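Pudside Nesting Bowls, Set of Five

Mixing bowls are not a glamorous purchase. You buy them once, lose the medium one at a potluck, and spend the next decade whisking eggs in a saucepan. The Pudside set gives you five plastic bowls in five colors, so at least you'll know which one your sister-in-law has.

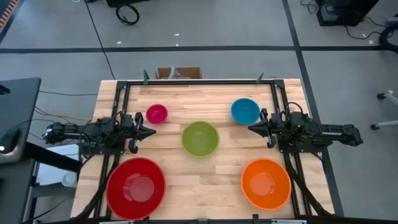 Pink is the smallest, good for one beaten egg or a very modest portion of chips. Teal and green cover pancake batter and most salads. Orange is for dough. Red is the largest and takes popcorn for a household that claims it isn't hungry.

Stacked inside one another, they need only as much shelf as the red one. Getting your family to stack them in the right order is outside our warranty.

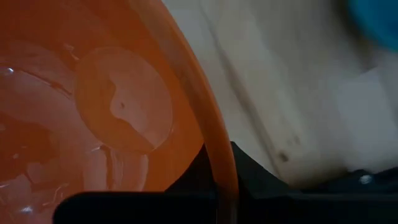
Care: top rack of the dishwasher, or warm water and a soft sponge. Skip the steel wool. Water spots come off with a dish towel and a little vinegar. Not for the oven, the broiler, or the microwave, however late you are.

Customer Umut Soylu writes: "I bought these for baking. They now hold keys, batteries and one onion. Four stars."
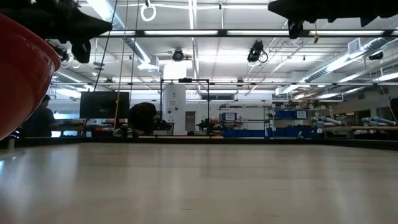
Sold as a set only. Returns accepted within 50 days, unused, all five bowls please. Replacement bowls ship from September, in red and orange first.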